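Pomura amplía su gama de morteros de reparación con Rakena 17, una formulación de fraguado controlado para soleras industriales

7 de julio de 2020. Pomura incorpora a su catálogo Rakena 17, un mortero cementoso monocomponente de retracción compensada destinado a la reparación de soleras, rampas y juntas deterioradas en naves logísticas, aparcamientos y plantas de proceso. El producto sustituye a la referencia Emo, que dejará de fabricarse en septiembre.

La nueva formulación se aplica en espesores de hasta 80 mm por capa, sin adición de árido. En capas superiores se recomienda ejecutar la reparación en dos fases y mantener rugosa la superficie de la primera. El tiempo de trabajabilidad a temperatura ambiente es de 17 minutos desde el final del amasado.
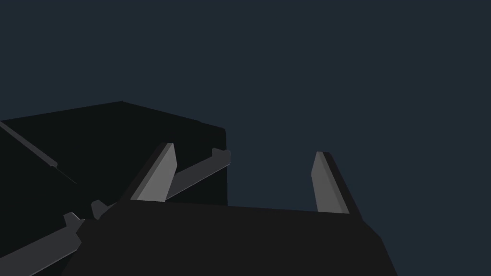
Imagen: Pomura / Departamento de Comunicación

El desarrollo se ha llevado a cabo en el laboratorio de Manthorpe, donde se prepararon 172 probetas prismáticas con distintas relaciones de agua y polvo. Los ensayos incluyeron resistencia a flexión y compresión, adherencia por tracción directa, absorción capilar y comportamiento frente a ciclos de hielo y deshielo. La dosificación definitiva reduce el contenido de clínker respecto a Emo e incorpora una fracción mayor de escoria molida.

Antes del lanzamiento se ejecutó una aplicación piloto de casi 2.000 metros cuadrados en la solera de un almacén de paletizado. Los trabajos se organizaron por calles, de modo que el resto de la superficie siguiera en servicio. El soporte se preparó mediante granallado y aspiración, se humectó hasta saturación con superficie seca y se imprimó únicamente en los bordes de las juntas.
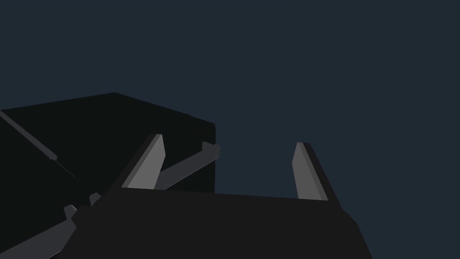
Desde la jefatura de obra del piloto se indicó que la extensión con regla resultó sencilla en las calles centrales, pero que junto a los muelles de carga hubo que reducir el tamaño de las amasadas para no agotar el tiempo abierto. También se solicitó que la ficha técnica recogiera una tabla de agua de amasado por temperatura, petición que Pomura ha atendido en la edición vigente del documento.

Rakena 17 puede recibir acabado fratasado o quedar como base de revestimientos epoxi y de poliuretano. En este segundo caso debe comprobarse la humedad residual del soporte antes de aplicar la imprimación. No se recomienda su uso sobre yeso, anhidrita o pavimentos bituminosos, ni con temperaturas de soporte inferiores a las indicadas en la ficha.

El curado se realizará con lámina de polietileno o con líquido filmógeno compatible. Si está previsto un revestimiento posterior, el líquido de curado deberá eliminarse por medios mecánicos.

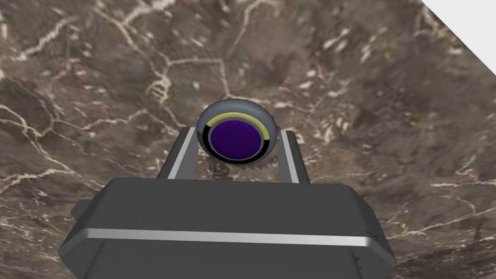 Pinza con un pequeño objeto redondo sobre una superficie de aspecto marmóreo.

El mortero se suministra en sacos de papel con lámina interior antihumedad. Los pedidos de Emo confirmados antes de septiembre se servirán en las condiciones pactadas; a partir de esa fecha se ofrecerá la referencia nueva, con el mismo formato de palé. La ficha técnica, la ficha de datos de seguridad y la declaración de prestaciones pueden solicitarse al servicio técnico de Pomura o a través de la red de distribución.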